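Setting Up the Pradier Kitchen Helper Arm for Its First Bottle Job

I have been putting off writing this one up, mostly because every time I thought I had the steps in a sensible order I found one more thing I wished I had done earlier. But enough of you have asked how I set up the Pradier arm for kitchen bottles (and enough of you have the kit sitting in its box, I suspect!) that I finally sat down on a Saturday with a pot of coffee and went through it again from the beginning.

You will need the arm itself, the two-finger gripper that comes with it, the Petgate software on your computer, a light-colored table that does not wobble, a shallow tray and one bottle you don't mind practicing with. If you bought the bundle, the Drasik wrist camera is already in there, in the flat box under the foam that everybody throws out. Please check the foam.

Step 1. Find your spot and clear it

Pick a table with a bit of open space on every side where the arm will swing. I like a white one, though plenty of people get along fine with wood or gray. Wipe it down, plug everything in, and open Petgate before you power up the arm. If you do it the other way, the program may not find the camera, and you will be restarting things for the next ten minutes like I was.

Now put your tray down off to the left, bring the gripper in low over the middle of the table, and close the fingers. Open the wrist view in Petgate and have a good look at it. You want the fingertips centered side to side, with the back edge of the table running level behind them. If that edge slopes, loosen the camera collar a quarter turn, straighten it, and snug it up again.
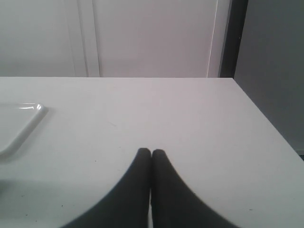 Fingers closed over the open table, with the edge of the tray at the left.

Don't worry about the tray being only partly in view at this stage. The arm will go and find it later on, and it is better to start from the same plain position every time than to creep closer because it feels helpful. I crept closer for weeks.

Step 2. Zero the gripper

This is the part I used to rush. Tip the wrist so that the camera has nothing but plain, pale surface behind the fingers, with no table edge and no tray. Then choose Close and Zero from the gripper menu and let it run all the way through. What you are looking for is a matched pair: the tips meeting at the same height, and the two outer curves spreading away from each other like the sides of a bell. A thin sliver of light low down between the fingers is perfectly all right – it's the tips that need to touch. If one tip is sitting noticeably higher, back out the little set screw on that side, press the fingers together by hand, tighten, and zero again.

Small specks on the table won't bother the zeroing, so there's no need to go at it with a toothbrush. A big crumb might, so use your judgment.

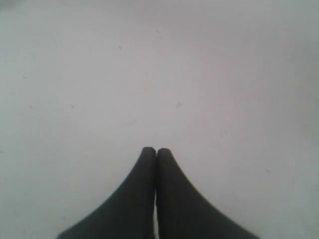

Do I have to zero the gripper every time I switch it on?
Once a day is plenty for ordinary use, plus any time you have taken the fingers off or bumped them hard.

Step 3. Set out the tray and the bottle

Move the tray so that its long side runs left to right, toward the back half of the table and a little left of center. Stand your bottle upright on it. I went with a tall glass bottle of dark sauce with the flip lid open, and I think it makes a lovely practice piece. It has a narrow body, a bright pink and yellow label that the camera picks up nicely against all that white, and a lid that sticks up high enough to get knocked if your approach is sloppy. Leave the rest of the tray empty.

In Petgate, draw your box around the bottle's body and leave the lid out of it. Set the approach speed to 33 and the grip force to 2, which sounds timid but is enough for glass this slim. Then run the approach with the lift turned off, three or four times over, before you let the arm pick anything up. 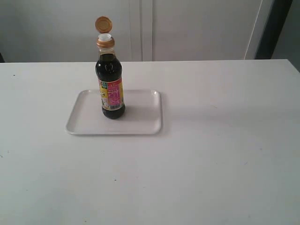 Rosemarie Fuchs wrote in to say that she draws her box even lower than I do, around the label only, and that her Osei fingers (the softer replacement set) hold much better there than up by the shoulders. She also keeps the lid closed until the lift is behaving, and I have to admit that is kinder to the tablecloth.

Step 4. Turn on the lift

When the approach looks the same each time, switch the lift on and keep one hand near the stop button. Start with a lift of just an inch, hold it for a breath or two, and set the bottle back down on the tray. If it leans as it rises, your box is off to one side, so go back and redraw it. If it slides, raise the force one notch and try again, and do resist the urge to jump straight to the top of the scale.

Once you're happy, save the whole thing under a name you will recognize. Mine is called "sauce tray," and I load it by hand each time so I don't end up running last month's version.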